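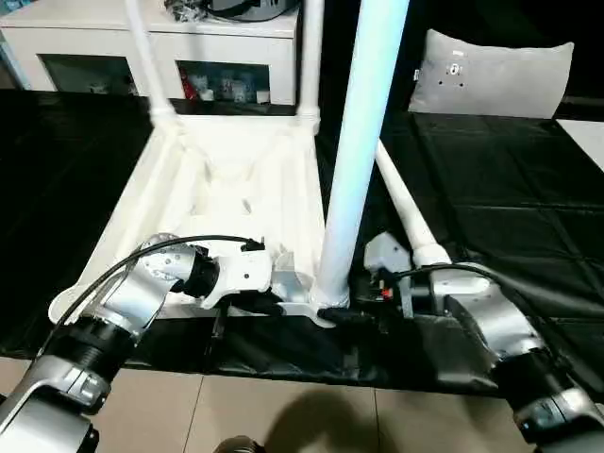

Brimlow Pipe and Joint Set, release 2

Sample data for the Brimlow two-arm kit, sold by Zeltus as a complete unit (arms, grippers, head camera, recorder) or rented by the month. The set is meant for people deciding whether the kit suits their work, and for customers who want to check their own recordings against a known good one.

Contents

episodes/ — one folder per episode, with head camera video, joint states and gripper states
labels/ — stage labels and contact labels, one CSV per episode
calib/ — camera and arm calibration, taken at the start of each session
tools/ — loader, viewer and a script that checks timestamps
CHANGES.txt — differences from release 1

There are 40 episodes. All were driven by an operator; none is the output of a trained policy. Operators were Sulastri Lumbantobing and Thodoris Kouris. Labels were made by Montserrat Orozco and checked by Evdokia Chrysikopoulos.

Task

Each episode is a piece of light assembly or handling work with white plastic parts. The operator is given a start state and an end state on a card and chooses the order of moves. Episodes stop when the end state is reached or when the operator gives up. Both kinds are included, marked "done" or "left" in the index file.

Labels
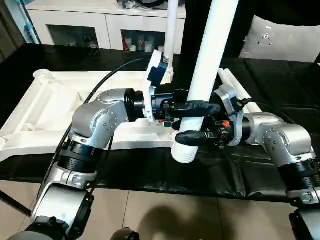
Contact labels are stored per arm, and the two columns should be read separately. Release 1 used a single column for both, which lost most of what is useful in a two-handed grasp. Permitted values are none, press, grip and unsure. With an upright pipe, for instance, the left finger may press against the side at mid height while the right gripper holds near the ribbed fitting at the lower end; that goes in as press on the left and grip on the right. The height of a contact is not labelled. If a finger is hidden behind a part, the label is unsure, even where the gripper state makes the answer fairly obvious.

Stage labels are approach, align, join, release and reset. Align and join are hard to separate on video, and the boundary was set from the wrist load where a clear rise could be found. Where there was none, the labeller picked the first image with no visible gap. 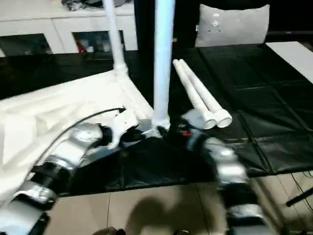

Reset was labelled only in release 2. It covers any move that puts a part back where it can be picked up again, including parts that were never joined. Reset stages can be dropped with the --no-reset flag in the loader.

Known problems

Episode 19 has a gap in the right arm joint states. The video is complete. It has been kept so that the timestamp script has something to find.

White parts on a glossy black surface upset the auto exposure. Highlights on the sheet move as the arms move, and pale edges can wash out. Exposure can be locked in the recorder from firmware 2000 onwards, but these episodes were recorded with it on auto.

Cables on the outside of the arms sometimes cross the view. They are not masked.

Use and contact

Free for evaluation and teaching. Commercial training needs a Zeltus kit licence. Label errors go to Sotiris Fragkou, with the episode number and the row.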